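Gripper pads keep shedding their rubber coating

Home & Shared Workshop Builds > Arms and grippers

fmoser49
Second September in a row I'm rebuilding the fingers on my handheld gripper, so maybe somebody can save me a third. Printed fingers in olive green, brass inserts for the screws, blocks for the pads with a brushed-on rubber coating. Three coats, overnight between each. It gripped great for a couple of weeks and now one pad is coming apart. Do I recoat or do I give up on coating and buy sheet rubber?

Notburga
Sheet rubber! I went through all this on my Udix arm last winter. Cut it with a knife, contact cement, done in an evening, and when it wears you peel it off and stick on another piece. Brush-on stuff is fine on tool handles but pads get dragged sideways all day long.

hesar_bench
Disagree with Notburga on this one. I have 455 hours on coated pads (yes, I log it) and they still look decent. The prep is what matters. Did you sand the blocks first? What grit?

fmoser49
Uh, no sanding. Wiped them with alcohol and went for it. They came off the printer pretty smooth.

hesar_bench
Well, there you go. 120 grit, crosshatch, wipe, then coat. And thin coats, the thick ones skin over and stay soft underneath.

Notburga
Or he could skip all of that and use sheet, lol. Sanding won't help once an edge lifts. Mine were sanded and they still went at the edge.

Leonie B.
Does it go at the corners first, or from the middle? If it's corners I'd round them over a little before the next try. We have two Gruber grippers at our shared shop and the coating stays on the one with the soft edges. The other one got sheet after I lost patience with it - so you're both right, sorry.

hesar_bench
Which side goes, both or one? If it's only one I'd look at your alignment before you blame the coating.

fmoser49
Only the one, the other pad is fine. Photo added to my build log, copying the entry over so you don't have to click.

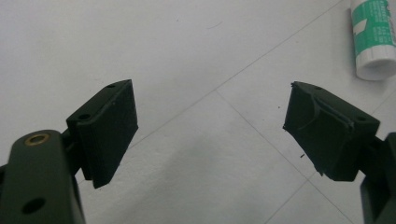

1 min read

Build log, entry 19. Right pad is peeling across the upper part of the inner face, a whole flap of it, and it's stringy where it tore at the lower corner. Left pad is still smooth. Same can of coating, same day, same number of coats, so I'm going to check alignment tonight like hesar_bench says. After that I'll scrape the bad one clean, sand it and round the edges, and leave the left one as it is for now. If it lifts again I'm ordering sheet and Notburga gets to say I told you so.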